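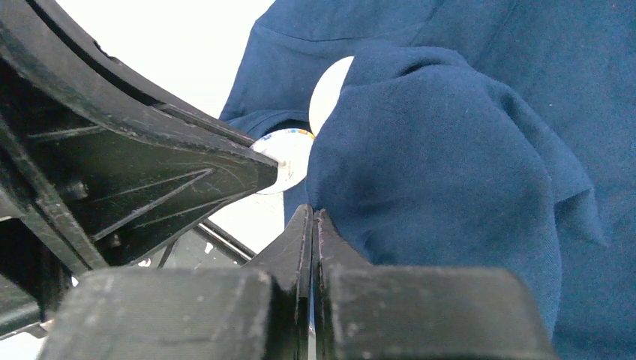
Fig. 1. Two black gripper fingers, tips nearly touching.

Week 3: Upper chambers, how people get in

Handout for Wednesday section. Bring it, I won't have spares.

Why have a second chamber at all
- slows bills down, second reading by different people
- gives regions a voice the lower house drowns out
- critics: duplicates work, costs money, blocks winners of elections

Three routes in
Direct election. Voters pick. Clear mandate, but can end up a copy of the lower house if held same day.
Indirect election. Provincial or local members vote. Party whips matter a lot here, small electorate so every vote is worth chasing.
Appointment. Head of state or PM names people. Brings in experts, also brings in donors and old freinds.

Worked case: the republic of Pandia (our textbook country, same one as last week)
Senate has 95 seats. 82 filled indirectly by the provincial assemblies, the rest appointed. So 13 appointed.
Electors in all the assemblies together: 684.
Ranked ballot, seats shared out by province. Skosavow is the big province, Drummond the small one, but both get the same number of seats. Ask yourself who gains from that.

Party tickets
Who decides the ticket? Central board, provincial board, or the leader alone. Makes a diffrence to how loyal the senator is later.
Term usually longer than lower house, part of the chamber renewed at a time. Look up "staggered terms" if you missed it.

Reading: Stovell reader, chapter on bicameral systems. Skip the appendix.

For next time: one page, should Pandia drop its appointed seats? Pick a side. Use the numbers above.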